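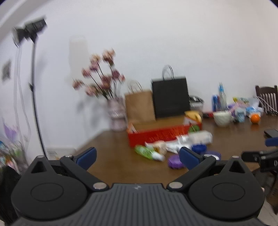

December, 4:40 pm. Blur filter for the pose tracker, second pass.

Isamu Maruyama's threshold was tuned on slow clips and throws out too much when the hand turns quickly. Reran the Triltex set with it: 3287 frames in, 662 rejected. Most rejects have a sharp gripper and a smeared background, so scoring the whole image is misleading. The fingers push the score up and the table pulls it down.

Changed it to mask the gripper first and score only what's left. The mask is static for now – it ignores how far the fingers are open, so the pads leak through at the wide end.

Still open:
- feature cap stays at 3000 per frame until the mask moves with the fingers
- tracker lost lock 3 times on the plain wall, check the IMU weights
- rerun on Ferrand before merging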